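Home Workshop Help > Wood > Finishes and care

Mineral oil on a maple cutting board stays tacky after two weeks

Posted by Pirnby_Dan
Viewed 3,662 times

I bought a secondhand cutting board in February and finally got to refinishing it last month. It is mostly maple as far as I can tell, with a couple of strips of something darker. The previous owner had put some kind of finish on it that was wearing off in patches, so I sanded it back to bare wood, 100 grit first and then 220.

After that I put on food-grade mineral oil from the drugstore, let it sit overnight and wiped it. The next day I did a second coat. The day after that the wood still looked dry in places, so I did a third coat, and on top of that I rubbed in a board cream that has beeswax in it. I did not wipe the cream off much because the label said to "apply generously."

It has been two weeks and the surface is still tacky. If I leave a paper towel on it, the towel sticks a little and leaves lint. Flour sticks too. The kitchen is not cold and the board has been standing on edge the whole time.

Things I would like to know:

Do I need to wait longer, or will it never dry?
Can I get the wax off without sanding the whole thing again?
Should I have used a different oil? My neighbor says to use walnut oil and my brother-in-law says plain olive oil is fine.

I also washed one corner with dish soap and warm water to see what would happen. That corner feels less sticky but the grain came up and it is a bit fuzzy now.

Geetha Mathew
Accepted, 81 votes

Waiting will not fix it. Mineral oil does not dry or cure. It soaks in, and whatever does not soak in sits on the surface until you wipe it off. Beeswax gets firmer as it cools but it does not cure either. What you have is a thick layer of soft wax mixed with extra oil.

You should not need to sand again except for the fuzzy corner. Do this:

Scrape first. Use an old plastic card or a plastic putty knife held at a low angle and push along the grain. Wipe the card often. You may be surprised how much comes up.

Warm the surface with a hair dryer on medium, one section at a time, and rub hard with a clean cotton rag. An old T-shirt works. Keep the dryer moving. The wax goes soft and the rag picks it up. Change to a clean part of the rag when it starts to drag. Do both faces and the edges.

Then stand the board up overnight, and in the morning rub it again with a dry rag. Some oil usually comes back to the surface the first night. If it still grabs a paper towel, repeat the warming step.

For the corner, wait until it is fully dry and go over it lightly by hand with 220, along the grain. Water lifts the fibers the first time bare or freshly sanded wood gets wet. A lot of people wet the whole board on purpose before oiling, let it dry, and sand off the fuzz so that it does not come back later. You skipped that step, so expect a little more fuzz on the rest of the board the first few times you wash it. It is harmless.

On the oils: do not use olive oil. It does not harden and it can go rancid in the wood. Walnut oil does harden, slowly, but some bottles sold for cooking are treated so that they take much longer or never quite get there. It is also a problem if anyone with a nut allergy eats at your house. Mineral oil is fine. Your trouble was the amount.

For next time, put on a coat, give it a few hours, and wipe it until the rag comes away nearly clean. With the cream, use a piece the size of a grape for one face, and buff it off after 20 minutes or so. "Generously" on those labels is how they sell more cream.

Mine is maple strips too, with two darker ones. It gets oil when the surface starts to look pale, and cream a couple of times a year. 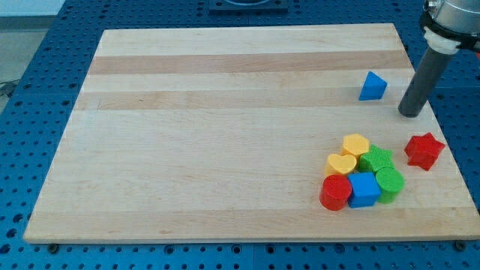
Light strips with two honey-brown bands.

Do not put yours in the dishwasher, and do not leave it lying in a wet sink. Wash both sides even if you only cut on one – a board that gets wet on one face only is the one that cups.

Arruda283
12 votes

Agree with most of the above but I think the hair dryer is slow. I wiped mine down with more mineral oil, which sounds wrong, but it thins the wax and then you can rub the whole mess off with paper towels. Took half a roll. Then I left it standing on a rack for a day.

Also 220 is plenty. I went up to 400 on one board and the oil did not seem to go in as well. That may have been the wood though, it was a different kind.

I would not worry about walnut oil either way. I have used it on spoons.

lirasik
3 votes

just put salt on it and scrub with half a lemon

Comments

Pirnby_Dan: Scraped and did the hair dryer last night, two rounds. The card took off a strip of wax like candle drippings. This morning a paper towel slides on it. The end grain on one side is still a little greasy so I will do that part again. Thanks.

Geetha Mathew: End grain takes in the most oil, so it gives back the most. Keep wiping it for a few days.

Arruda283: Lemon and salt is for smells and stains. It will not do anything to wax.

lirasik: worked on mine

Nirkum_J: Does the same go for a butcher block counter? Mine has been sticky near the stove since we moved in and I have no idea what is on it.

Geetha Mathew: It depends what is on it. If it is varnish that has gone soft from cooking grease, it needs a degreaser and maybe stripping. Start a new thread and say what the surface does when you put a drop of water on it.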